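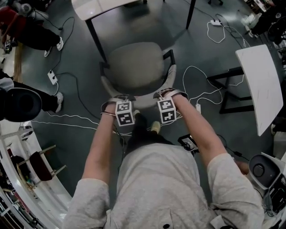

椅子は背もたれを後ろから両手で持つ。手の甲のマーカーは左右ともバンドで固定。

動作収録を始めた職場の片付けのコツ

うちの作業場でも、椅子を机に戻す、物を棚にしまうといった片付けをロボットに覚えてもらう取り組みが4月から始まりました。お手本になるのは、ふだんから作業場を使っている私たちの手です。これが思いのほか面白い! 自分の動きを見直すきっかけになって、収録のない時間の片付けまで上手になってきました。Pilanceの現場で定着した工夫をまとめておきます。

椅子の動かし方
背もたれの左右を同じ高さで持ち、腰のあたりから前へゆっくり押します。片手で引っぱると向きがずれて、机の前でやり直しになりがちです。ひじ掛けが天板に当たりそうなら、先に座面を下げておきましょう。キャスターにからんだ髪の毛や糸くずは、古い歯ブラシと毛抜きで週に一度取ると、動きがまるで違います(ぜひ試してみて!)。

床のケーブル
延長タップと白いコードは、椅子の通り道に出ているとすぐキャスターに踏まれます。壁ぎわに寄せ、余った分は面ファスナーでゆるく束ねてください。きつく巻いたまま使うのは熱がこもるので禁物。コードの両端に同じ色のテープを貼っておくと、抜くときに迷いません。

マーカーのバンド
手首を曲げ伸ばしして、ずれない程度の締め具合にします。長く着けていると汗でかゆくなるので、外したら薄めた中性洗剤で押し洗いし、陰干しに。印刷面は乾いたやわらかい布で軽く拭くだけで十分です。アルコールで強くこすったら模様がかすれてしまい、作り直したことがありました。

仕事はどう変わったか
収録はこれまでに2,259回。最初の目標は2,737回なので、ゴールが見えてきました。1回が短いので、14回ごとに休憩をはさむのがうちの決まりです。同じ動きを続けると、肩より先に親指の付け根が疲れます。

進行役のVasanthi Jayasingheさんは「上手にやろうとしないで、いつもどおりに」とよく声をかけてくれます。たしかに、急いでいる人ののんびりしていない動きも、慣れた人の無駄のない動きも、並べて見るとそれぞれ違っていて見飽きません。

夕方の片付け当番は、ゆくゆくロボットと半分ずつになる予定です。空いた時間は工具の手入れと新人さんの練習にあてようと話しています。仕事が減る心配の声もあったので、当番表は全員で相談して決めることになりました。

収録後の戻し忘れを防ぐには
机の脚の位置に養生テープで小さくL字の印をつけておくと、元の配置にすぐ戻せます。テープは長く貼ると糊が残るため、月に一度は貼り替えを。残った糊はドライヤーで温めてからはがすときれいに取れます。

バンドの替えは入口側の引き出し、面ファスナーは47番の箱に入っています。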